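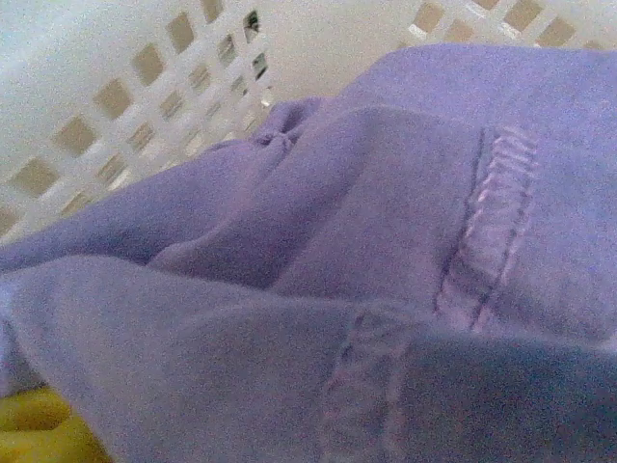
I was taught to fold laundry twice, once by my mother and once by a man called Till Harms, who ran the linen room at the hotel where I worked in my first March away from home. My mother's way was quick and got everything into a drawer. Till's way was slower and got everything into a drawer so that you could find it again, and most of this chapter is his. He had a rule that you never judge a garment while it's still in the basket, and I think of it every time I look down at something like that purple fleecy thing, all humps and hollows against the white plastic lattice. Is it a sweatshirt? Probably! But where's the neck? Which way out is it? You can't plan a fold from a heap, so the first job is always to get the thing out and find its edges.

That's the subject of Chapter 4. In the last chapter we sorted, and I hope you still have your piles, as we're going to use them. (If somebody has put them away for you, go and be nice to that person and then borrow a few things back.) You'll need a flat surface, a basket, and at least one garment from each of these groups:

- thin and flat, such as a T-shirt or a pillowcase
- thick and soft, such as a sweatshirt or a fleece
- awkward, which you can define for yourself (mine is always a fitted sheet)

## 4.1 Finding the edges

Start with the thick one. I know most books start with the T-shirt, and I did too in the first edition, but readers wrote to tell me they'd sailed through it and then come badly unstuck on their first hoodie. Thick cloth hides things. A sleeve can be tucked back inside itself and you won't feel it until the whole parcel is lopsided. 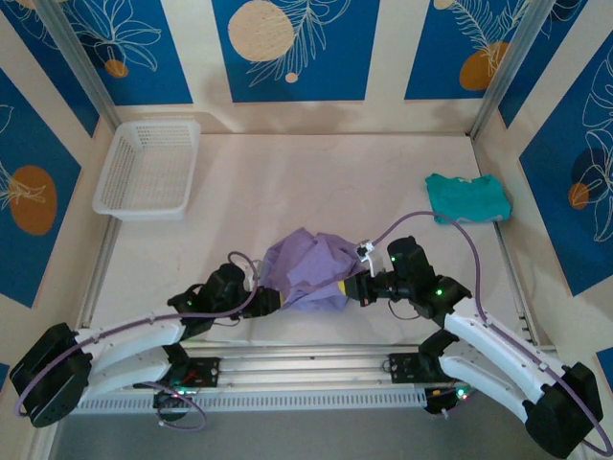
So, take hold of the garment wherever you like, lift it clear of the basket and let it hang. Gravity does a fair bit of sorting for you. The part that drops lowest will usually be a cuff or a corner of the hem, and either will do. Pinch it, let go with your other hand, and look for the next lowest point. After two or three goes you should be holding something you recognise, and then you can work along the seam to the shoulders.

In the linen room we called this "walking the hem". I've since met people who call it something else, and a laundry in Clisia where they had no name for it at all and were faster than any of us. I kept a tally there one morning, out of pure nosiness, and watched 129 pieces go by before anybody had to stop and shake one out a second time.

**Try it now.** Drop your thick garment back in the basket without arranging it. Pick it up and walk the hem until you have a shoulder in each hand. Do it five times, and write down which part you found first on each go. Keep your notes handy, because we'll come back to them in 4.3, when we get on to sleeves.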